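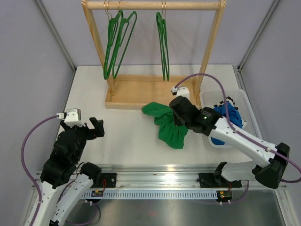

August, hanger task, notes on the controller

Spent the morning on the chunk hand-off between the policy and the arm controller. The policy sends 80 steps at a time and we were replacing the whole buffer whenever a new chunk came in. Plotted joint targets against measured positions and the jumps line up with the swaps on both arms. Worst on the wrist joints.

Changed it to blend over the first 5 steps of the new chunk. Targets look much smoother in replay. Left the gripper channel out of the blend, as a half-closed command is no use to anyone when the fingers are on cloth.

Myung-ja Ki asked whether the delay is in the camera stream or in inference. Added timestamps at both ends – the wrist views are fine, the fixed view lags them by 3 ticks. Fix for that is in the Rokwood branch, not merged.
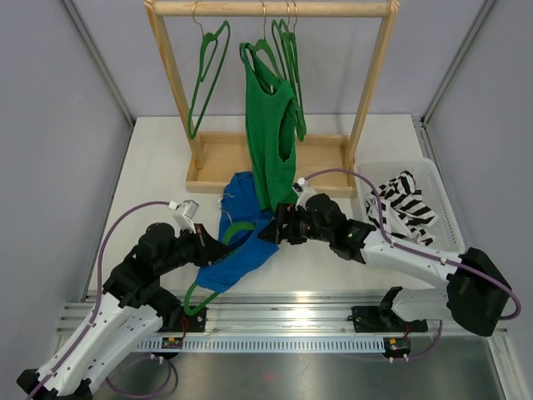 With a hanger inside a shirt the two arms are tied together through the cloth, so one arm stopping early matters more than it does for a plain pick. The old code let each side finish its own chunk. Both now read from one clock and hold together if either drops out. Checked in replay only so far.

Also raised the log buffer to 2,000 entries, it was overwriting the start of long episodes.

To do:
- merge the timestamp fix
- rerun the replay set with blend off for comparison
- ask Myung-ja which grasp labels she wants kept for cloth on the table and cloth in the bin
- gripper force limit is still hard-coded in two places

Wulico workshop notebook | Contact | Back to top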